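Gestion d'actifs immobiliers

Temps de lecture : 4 minutes

La gestion d'actifs immobiliers (en anglais, real estate asset management) désigne l'ensemble des décisions prises pour le compte d'un propriétaire afin de conserver ou d'augmenter la valeur d'un immeuble pendant la durée de sa détention. Elle se distingue de la gestion locative, qui concerne les relations quotidiennes avec les locataires, et de la gestion de portefeuille, qui fixe la répartition des capitaux entre plusieurs marchés.
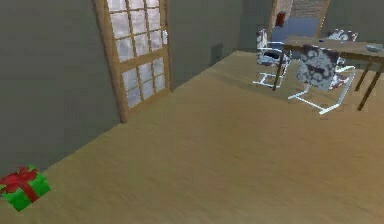
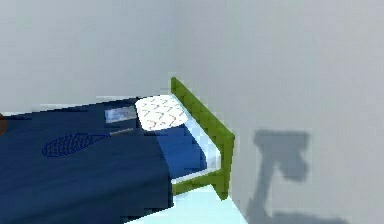

Intérieurs résidentiels en images de synthèse : sol en bois et porte ; lit avec couverture bleu marine.

Terminologie

Le mot « actif » est employé ici dans son sens comptable. Il peut s'agir d'un immeuble entier, d'un lot de copropriété, d'un entrepôt ou d'un terrain. La personne chargée de cette fonction est appelée gestionnaire d'actifs, ou plus souvent asset manager, même dans les textes rédigés en français. Certains auteurs préfèrent l'expression « gestion patrimoniale immobilière », mais celle-ci prête à confusion, car elle désigne également le conseil donné aux familles sur leur patrimoine privé.

Missions

Au moment de l'acquisition, le gestionnaire établit un plan d'affaires. Ce document contient les loyers attendus, les travaux à prévoir, le coût de la dette et une hypothèse de revente. Il est ensuite révisé une fois par an, ou bien lorsqu'un locataire important donne son congé.

Pendant la détention, le gestionnaire négocie les baux principaux, décide des travaux lourds et contrôle le travail du gestionnaire locatif. Il rend compte au propriétaire par un rapport, généralement trimestriel, dans lequel figurent le taux d'occupation, les impayés et l'écart entre le budget et les dépenses réelles. À la fin de la période, il prépare la cession et réunit les documents demandés par l'acquéreur.

Dans le secteur résidentiel, les baux sont nombreux et de faible montant. Les travaux de rénovation y sont souvent réalisés logement par logement, au départ de chaque occupant. Dans le secteur des bureaux, au contraire, le départ d'un seul locataire peut vider l'immeuble, et la négociation des renouvellements commence parfois deux ans avant l'échéance.

Rémunération

La rémunération comprend le plus souvent une commission annuelle, calculée sur la valeur de l'immeuble ou sur les loyers encaissés. Une commission de performance peut s'y ajouter lors de la vente, si le rendement dépasse un seuil convenu dans le mandat. Cette seconde commission est critiquée par une partie de la doctrine, qui lui reproche d'encourager des ventes trop rapides.

Exemple du portefeuille Omusance

Le portefeuille Omusance, détenu par la société foncière Flundeck, est composé de 2280 logements répartis dans 7 communes. Sa gestion a été confiée à la société Workdale par un mandat signé le mardi 4 janvier 2022. Le mandat prévoyait la rénovation de 486 logements et une participation du propriétaire pouvant aller jusqu'à 100 % du coût des travaux d'isolation. La direction de l'opération a été assurée par Amparo Rivadeneyra, auparavant responsable des acquisitions au cabinet Asamoah.

Le programme a commencé par les immeubles les plus anciens. Au mois de novembre suivant, le calendrier a été modifié à la demande de Flundeck, qui souhaitait séparer les travaux des parties communes de ceux des appartements. Les deux sociétés ont alors signé un avenant au mandat, sans changement de la commission annuelle.

Voir aussi

Gestion locative
Société foncière
Bail d'habitation
Expertise immobilière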